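# Workshop tips: trying out hand-held grippers on household jobs

These notes are for anyone comparing hand-held gripper tools before committing to a set. They cover the bench checks we use at Drudumholm, the jobs worth trying first, and a few fixes for common annoyances. Last revised January 11, 2019.

## Before picking anything up

- Open and close each gripper 20 times with nothing in it. Listen for clicking at the end of travel.
- Wipe the pads with a dry cloth. Spray cleaner leaves a film, and the next three tests will read low.
- Check the marker cubes for play. Hold the body still and push each cube sideways with a thumb. Any movement means the mount screws need attention.
- Run the cables down the forearm and leave slack at the wrist. A cable that is tight with the arm bent will pull when the arm is straight.
- Start the recording on both hands before lifting the first object.

## Flat and wide items

A board is a better first test than a cup. It needs both hands, it shows a difference in grip height right away, and it twists if one side is weaker. Take the ends, lift to chest height, hold level, and set it down on the same spot. Repeat with the hands swapped if the grippers are different models.

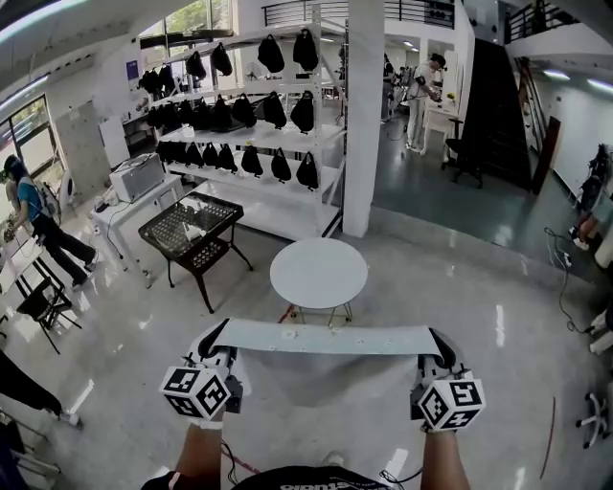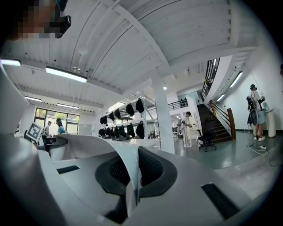

**Surachet Sangkhawat**
Bench technician, gripper and camera trials

With anything wide, look at where the marker cubes end up. On the board they sit over the knuckles, and that position keeps them clear of the load. A cube mounted on the inside of the wrist is hidden by the item as soon as the item is level.

The pad matters more than the finger shape for this job. We compared the perforated mesh pad with a plain rubber one from the Vureo set. The rubber held a smooth board better and let go of it worse. Mesh released cleanly and is easier to brush out. For fabric, use mesh. For glossy plastic, try rubber first.

## Comparing two grippers fairly

1. Use the same object, the same person and the same table height.
2. Alternate the tools. Doing all of one and then all of the other measures how tired the arm is.
3. Write down drops and regrips separately. A regrip costs time but the item survives.
4. Stop after 70 lifts and rest the wrists.

In the April trial, the Paisan gripper needed 41 regrips over the full run of 992 lifts. Most of them were on hanging fabric, where the lower edge swings and drags the grip off center. Slowing the lift helped. Squeezing harder did not.

## Camera on the tool

A camera fixed to the gripper will always see part of the gripper. Leave it that way. Having the pad in view lets you check contact later. What should be avoided is a view where the housing covers the object at the moment of closing. Tilt the mount one notch, close on a test block, and look again.

Ceiling lights can cause glare on pale housings. If the curved finger shows as a white patch, lower the exposure before moving any lamps. Matte tape on the finger also works, but it peels at the edge and has to be replaced often.

## Storage

Hang grippers by the body, never by the cable. Keep left and right on separate hooks with a label on each. Pads come off for storage if the tool will sit for more than a month. Kausar Afridi keeps the spare mount screws for the Ilurness controllers in the same drawer as the hex keys; please return both.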